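3.2 House rules for recording

When we started, our rules fit on a sticky note, and most of them were about charging. I'm not kidding. The first 50 demonstrations we collected at Prunstead were close to useless for training, and I was the operator on most of them, so I'll own that one. What follows is the version we settled on in November, after Lucía Gallardo and I went through every rejected clip together (a long week).

Rule one covers the grasp. Close on the object slowly, from both sides at once, and hold still for 2 seconds before you lift. Operators hate the pause. It feels silly, and Jerome Fajardo told me so more than once — but the clips without it were the ones our labelers disagreed on, and we couldn't settle where the grasp ended and the lift began. With bottles we also ask for upright handling from start to finish, cap tight, and the fingers kept below the shoulder.

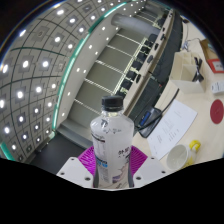 Rule two is about clutter, and this is where we changed our minds. The Requena checklist we borrowed from said to clear the work surface before each take. We did that for 40 takes and ended up with a policy that got lost the moment somebody left a mug out. So now the table stays the way people use it, with papers, cables and boxes included, and the only things we remove are sharp objects within reach of the planned path. Florencio Paredes wanted a stricter rule for cables. We compromised: a cable can stay if the hand never has to cross it.

Rule three is the one I'd fight for. An operator may throw out a take only before watching it back. Once you've seen the playback, it goes in the set with a note, good or bad. Out of 2,000 takes in the final Zido set, the ones with failure notes were what we went back to most when tuning the release step (see Section 5). We'd have lost plenty of them under the old habit of quietly deleting anything ugly.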